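Dirt, glare and a planner that gives up too early

Apr 14, 2023

I promised myself I'd write up the sink work before I forgot how all the bits fit together, so this is going to be a bit of a ramble. Get a cup of tea.

Quick recap for anyone who missed the last few posts. Votesero is my wiping stack, and it has three parts: something that looks for marks on a surface, something that turns those marks into strokes, and something that keeps the cloth pressed down while the arm follows the stroke. Flat worktops have been fine since last August. Sinks are a different beast altogether, and I've been putting them off for months!

The shape is most of the trouble. A worktop is one plane, and you can draw a stroke on it like you'd draw on paper. A basin has a floor, four walls that curve up out of it, a plug in the middle and a tap hanging over the back. My old planner treated anything that wasn't flat as an obstacle, so it would happily clean a little patch around the plug and call the job done. (I laughed the first time. Less so the tenth.)

What it does now is unroll the bowl. I fit a smooth surface to the depth points, flatten that into a grid, plan the strokes on the grid and then fold them back into 3D. Each stroke gets 22 waypoints, however long it is, which sounds daft but makes the timing much easier to look at in the log viewer. The plug is just a hole in the grid, and the strokes bend round it.

Then there's the cloth. The controller doesn't know what shape a scrunched-up cloth is, and I've stopped trying to tell it. It assumes a squashy blob beyond the fingers, aims a little way below the surface and lets the force loop sort out the rest. The catch is perception again, as the blob hides part of what you're trying to clean. So I now keep a dirt map that remembers: if a cell was dirty before the cloth covered it, it stays dirty until the camera gets a clear look at it again.
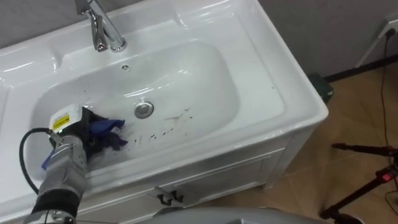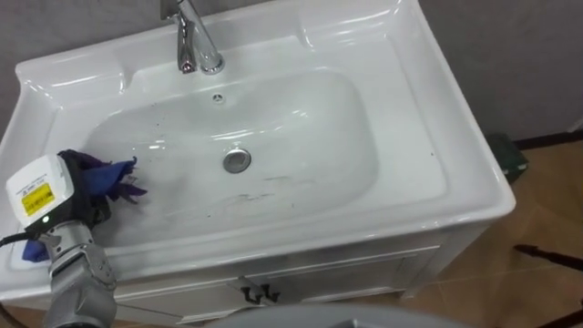 The glare problem

White ceramic is horrible for cameras. Chrome is worse. The mark detector is a small network I trained on 3,000 patches, nearly all of them from worktops, and on its first go at a sink it decided the bright streaks were clean (fair enough) and the darker edges next to them were filth. It wanted to scrub the tap's reflection. It wanted to scrub the overflow hole too, quite badly.

I tried turning the exposure down, and that helped the rim and ruined the smudges. What worked better was using the head itself. Reflections slide across the surface when the camera moves and dirt doesn't, so the robot now nods a tiny bit, takes a second look and throws away anything that has shifted on the unrolled grid. It costs 200 milliseconds a stroke and I'm happy to pay it. The overflow hole stays put, of course, so that one gets masked by hand for now — yes, I know.

Giving up too early

This one was plain silly. The planner had a limit of 500 samples for finding an arm path, left over from the worktop days when it never needed more than a handful. Reaching down into a bowl with the elbow out of the way of the rim takes a lot more searching, and every time it ran out it reported "nothing left to clean" instead of "I couldn't get there". Two very different messages! I'd spent a whole evening blaming the detector.

Those are separate return codes now, and unreachable cells show up in orange in the viewer. If you're on the old branch, please pull before you report a missed patch.

Still to do

The front wall of the bowl is my next headache, as the wrist has to fold right back on itself to press on it. I've got a half-written version that picks the wrist angle first and the path second, and it's slow as anything. I also want the tap found automatically so I can stop typing in a keep-out box, and the same goes for that overflow hole. After that I'll tidy up the config files, which have got into a proper state, and push the lot to the main branch.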